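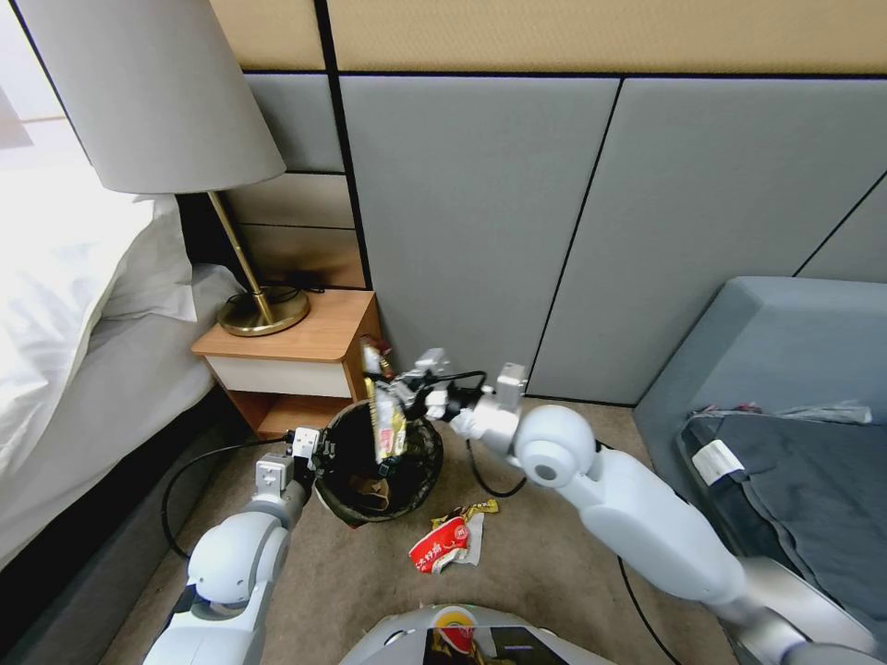 Nernmont Department of Sanitation and Recycling
Young Residents' Pages: Where Does Our Trash Go?

Every home in Nernmont makes trash. Wrappers, used tissues, broken pencils and apple cores all have to go somewhere once they leave your hands. A small bin in a bedroom is often the first stop. This page explains the stops that come after it.

Stop 1: The bin at home

Trash from small bins is usually gathered into one large bag. The bag is tied shut and placed in the gray cart that the Department gives to each household. The lid of the cart must close all the way. An open lid lets in rain, which makes the trash heavy, and it lets in raccoons, which make it untidy.

Carts should be placed at the curb with the wheels facing the house. Please ask an adult before moving a full cart. Children should stay on the sidewalk while the truck is on their street.

Stop 2: The collection truck

A collection truck has a large metal box at the back called the body. Inside the body is a strong plate that pushes the trash together. This is called compacting. You can try a safe kind of compacting at home by pressing the air out of an empty bread bag. The bag takes up much less room, although it weighs the same as before.

Two crew members work on each truck in the older part of town, where the streets are narrow. One drives and the other brings the carts to the truck. They wear bright vests so that drivers can see them early in the morning.

Stop 3: The transfer station

Trucks from every neighborhood drive to the Punum Road Transfer Station. A transfer station is a large building where trash is moved from small trucks into much bigger trailers. Before a truck goes inside, it drives onto a scale set into the ground. It is weighed again, empty, on the way out. The difference between the two numbers tells the Department how much trash the truck was carrying.

The building has a high roof and wide doors. Fans pull the air through filters to keep dust and smells from reaching the houses nearby.

Stop 4: The landfill

The trailers travel to the Zevden Landfill. A landfill is more than a hole in the ground. It is built in layers, a little like a cake. At the bottom is a thick layer of clay. On top of the clay is a tough sheet called a liner. The clay and the liner help keep dirty water from soaking into the soil below.

Trash is spread out in one small area at a time, and heavy machines roll over it to press it flat. At the end of each working day it is covered with soil. The soil keeps birds away and stops light pieces of trash from blowing into the fields. The Zevden Landfill covers 473 acres, counting the grassy land around its edges.

When trash breaks down underground, it makes a gas called methane. Pipes collect the gas, and it is burned to make electricity.

What about snack wrappers?

Many chip bags and candy wrappers are made of thin layers of plastic and metal pressed together. The layers keep food crisp, but they are very hard to separate. For this reason, snack wrappers do not go in the blue recycling cart in Nernmont. They belong in the trash.

Wrappers are also light. A wrapper dropped on the playground can blow into a storm drain, and from there into Kaplan Creek. Pupils who joined the creek cleanup in September filled 70 bags with litter.

Words to know

Compact: to press something into a smaller space.
Landfill: a place built to hold trash safely.
Liner: a tough sheet that helps keep dirty water out of the soil.
Methane: a gas made when some kinds of trash break down.
Transfer station: a building where trash is moved from small trucks to large trailers.

Something to try

With an adult's permission, look at what your family throws away in one day. Decide which things could have been used again, which could have gone in the blue cart, and which had to be thrown away. Wash your hands when you have finished. Classes may send their findings to the Department by mail or bring them to the front desk at the Punum Road Transfer Station.

Page last reviewed 2/16/26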